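Haseo Wool Duvet, All Season

Item 439
Made by Luteck, sold by Haseo Home Textiles

Two layers, one duvet

The Haseo All Season is our wool duvet for people who do not want to store a big winter duvet in a small apartment. It consists of two thin duvets, which you can use separately or join together with buttons. In the warm months you sleep under the light layer. In spring and fall you take the medium one. When November comes and the bedroom gets cold, you button both together and you have a real winter duvet.

The filling is pure new wool, washed and carded by Luteck. The wool is not glued. It is held in place with stitching in a diamond pattern, so it does not travel to the foot end during the year. The cover is cotton satin, woven tightly so that the fibers stay inside.

Why we like wool for sleeping

Wool takes up moisture from the body and gives it back to the air of the room. Many customers who were always too warm under down tell us that they sleep more quietly now. On the first nights the duvet can feel a little flat if you are used to down. Please give it one week before you decide.

A new wool duvet has a light smell of sheep, mostly when the air is humid. It becomes weaker after some days near an open window.

Sizes

Twin
Full/Queen
King
King Extra Long (made to order, delivery time 25 working days)

The two layers are always the same size. It is not possible to combine a Queen layer with a King layer, the buttons will not meet.

Details

Filling: pure new wool
Cover: cotton satin, undyed
Fastening: flat buttons on all four sides, loops on the second layer
Spare buttons: 2, in a small pocket at the foot end
Corner loops: yes, for duvet covers with inside ties
Storage bag: cotton, included

Price for Full/Queen: $136 for the light layer alone. The medium layer and the complete set are priced in the order form, where you choose your size.

Care

Wool does not need much washing. Hang the duvet outside in dry, cool weather for a few hours, not in strong sun. Small spots can be cleaned with lukewarm water and a little wool detergent. If the whole duvet must be washed, open the buttons and wash the layers one after the other in the wool program, with low spin. Do not use bleach or fabric softener. Dry it flat and turn it over several times. It must be dry to the middle before you put it on the bed again.

Please do not use a vacuum bag for storage. Wool which was pressed for many months does not recover well. 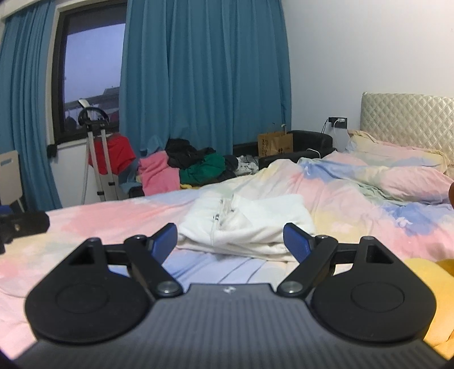 Chowdary wrote to us that the buttons at the foot end could be felt through a thin cover in the first weeks, and asked if they can be taken off. Yes, they can. The duvet stays together well with the buttons on the sides and at the head. Please keep them in the pocket with the spare ones.

Goes well with

Wirkar duvet cover, washed cotton, with inside ties
Wirkar pillowcase, same fabric
Haseo wool mattress topper

Returns

You can send the duvet back if it is unused and still in its storage bag. Made to order sizes are excluded from return. For repairs of the seams, write to us with your order number and we will tell you the cost before you send anything.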